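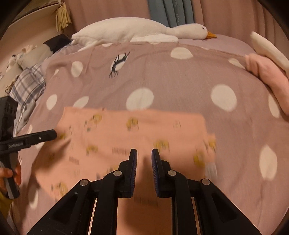

August 21, 2020: The pink one is next!

Search this diary Type and press enter

Woke up before the alarm with my head already full of sleeves. I have been sewing since February and I still get like this, lying there rearranging pattern pieces on the ceiling. Today was the day I finally finished the Droltville shirt, buttons and all, and I wore it to the mailbox and back just so it could say it had been somewhere.

The collar! I have to write about the collar. I unpicked it 2 times and was ready to leave the thing off and call it a band. Then I tried clipping the curve much closer than I dared before, and trimming the under layer a tiny bit smaller so the seam rolls to the back, and it turned over like a page. Pressed it with a damp cloth, let it cool flat under the big atlas, and there it was, a real collar with real points. I kept walking past it all morning to have another look.

After lunch I biked over to Votbridge for thread. The remnant shop has the door propped open now and lets in 4 people at a time, so I stood in the sun with my mask on and made friends with a very fat spaniel. Worth the wait. They had a whole basket of Flurkodari cotton ends, the soft kind that frays if you so much as breathe on it, and I came home with a green check and a strip of something mustardy that will only ever be pocket linings. But what pocket linings!

Now for the salmon-pink print. I have been dithering over it for weeks and tonight I made up my mind: it's getting altered. I want to shorten it, take in the sides, and use whatever comes off the bottom for a facing, if there's enough. The print is what I love and I don't want to lose any more of it than I must. I'll baste everything first, by hand, in white, with big ugly stitches. (Write that down, me. Baste first. Remember the gray skirt.)

Other things from today, before I forget them. The tomatoes by the back step are splitting from all that rain. The Intarasuk pattern book is up to page 164, the chapter on gathers, and I like the way it makes you sew every sample even when you think you know it already. My gathers were lumpy! Two rows of long stitches, pulled together from the bobbin side, and much slower than I've been doing it.

Machine needs oil. Also I'm down to my last sharp needle and forgot to get more, after biking all that way. Leftover soup for supper, then hemmed a dish towel while the radio played old dance tunes until the light went.

3 comments
Share this entry (2)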